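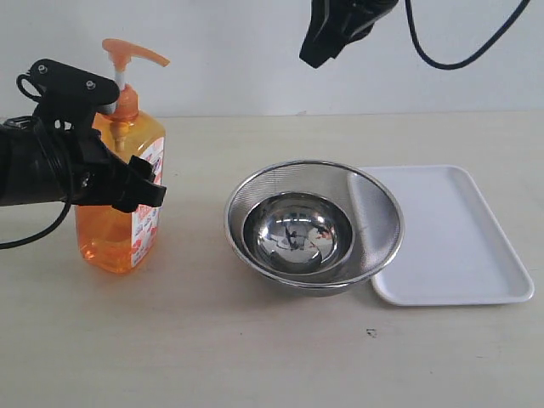

## Kitchen notes: the soap and the colander

The shared kitchen at Hegyi is open again, and most of the shelf items are back in use. Two of them have brought in questions this month, so the answers are collected in one place.

The orange pump bottle stays in the kitchen. It went missing for most of the winter and came back from the craft room with the label still on. Please leave it by the sink when you finish. One press of the pump does a normal load of dishes. If the level gets low, tell Judit Kerekes and she will refill it from the supply cupboard. Do not top it up with water. The last bottle was thinned that way in December and people ended up using twice as much.

The round steel mesh colander is for rinsing rice, lentils, berries and salad. Wash it right after use, while the bits are still soft. Hold it upside down under the tap first, then go over the mesh with a soft brush. Starch from rice is the hardest thing to get out once it dries. A short soak in warm soapy water will loosen it. No steel wool, please, as it catches on the wire. Let it drain on the rack before it goes back on the shelf, and don't stack the heavy pots inside it.

Sándor Kovács has put up three new hooks next to the window for the brushes and the dish cloths. Cloths go home with whoever is on the wash list that week. Senyo Tetteh keeps the list, and there are open spots for the rest of the spring.

We spent 2,408 on kitchen supplies last year, and 600 of that went to replacing things that had walked off. If you have a ladle, a lid or a sieve at home that belongs here, bring it back and put it on the table. You don't need to leave a note. 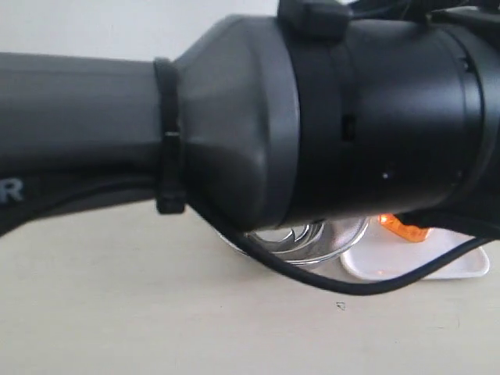
*In the Hegyi kitchen, 11 Apr 2021*

Oranuch Kaewsai is taking the next cooking evening. She is making noodle soup and would like helpers for washing the greens and for cleanup afterward. Bring an apron and a container if you want to take some home. Sign up on the sheet by the door, or leave a message for Erzsébet Kocsis at the front desk.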